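Vorero Log Viewer 2
Web application logging for small PHP and Python teams

Vorero collects the log lines your application already writes and puts them on one searchable page. It reads plain text and JSON, groups repeated entries, and keeps the request ID next to each line so you can follow a single request across services.

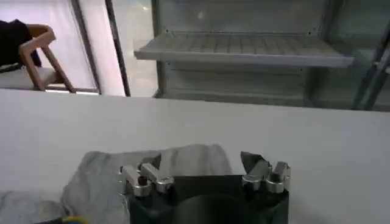 Product notes by Noman Naqvi
Updated April 6, 2022

Version 2 adds saved searches and a faster import. Log files are read in place, and nothing is copied until you mark a line to keep. Kept lines stay for 44 days on the Basic plan and 100 days on Team.

Setup takes one config file. Point it at your log folder, set a time zone, and restart the service. Rotated and gzipped files are picked up on their own.

Plans
Basic: 1 project, 6 users
Team: 14 projects, unlimited users
Both include email alerts and the command line client.

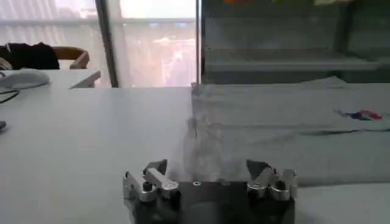
Tiago Bettencourt: We moved two apps over in October. Search is quick, and grouping cut our daily noise a lot. I'd still like alerts by webhook, and the time zone setting should be per project.

Reply from Vorero support: Webhook alerts are in testing now. Time zone per project is on the list, with no date yet.

Requirements
Linux, 64-bit
PHP 7.4 or Python 3.8 and later
Write access to one data folder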